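## 3. Comparison of the two controllers

The third stage of the project compared two navigation controllers, Lerton and Gralley, before either was transferred to the mobile arm. Both were run in the Prastosum simulator from identical starting positions, with the target object and time limit held constant. Each controller completed 1000 trials. The supervisor, Akihiko Ogura, approved the test plan in May.

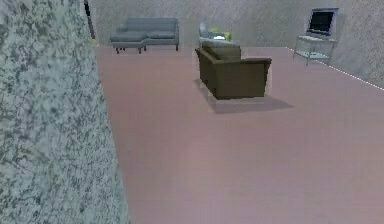 Lerton plans a full path from the first camera view and corrects it only when the error grows beyond a set limit, whereas Gralley plans again at every step. The difference mattered most in the living room layout, where the speckled granite surface on the left stands very close to the viewpoint and takes up much of the camera's field of view. The open floor in front of the olive-brown armchair gave both controllers room to turn, but the glass side table in the far corner was a harder case – the depth estimate often passed through the translucent top and settled on the wall behind it. Gralley recovered from such errors more often, at the cost of longer runs.

### 3.1 Limits of the comparison

The simulated camera had no lens distortion and no motion blur. Results for glass surfaces should therefore be treated with caution. Contact forces were not modelled at this stage, and the Lim gripper was left out of the trials altogether. Its grasping tests are reported separately in Section 4, together with the settings used for each object.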